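**Live sound engineer wanted, fall club tour**

Posted Aug 26, 2019

Urnov, a five-piece improvising rock band, needs a front-of-house engineer for a regional run of clubs and small theaters. Room capacities are 194 to 400. Sets run two and a half hours with one break.

Duties:

- mix from a 32-channel digital desk, in-ears for two players
- record a multitrack of each show and deliver files by noon the next day
- load in and load out with the crew

Two years of club mixing required. Pay is $247 per show plus meals and shared lodging. Send a resume and one unedited board mix to Ju-won Yeom at Koder Booking. 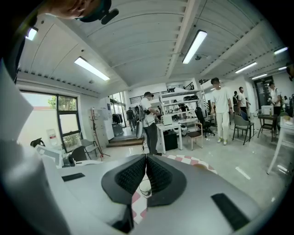
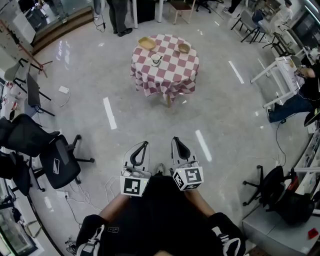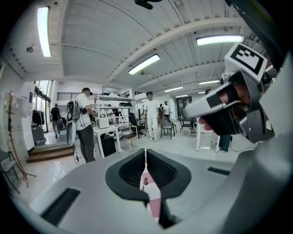

Samran Chuensuk: Does the July board mix from a duo gig count, or do you need a full band with drums?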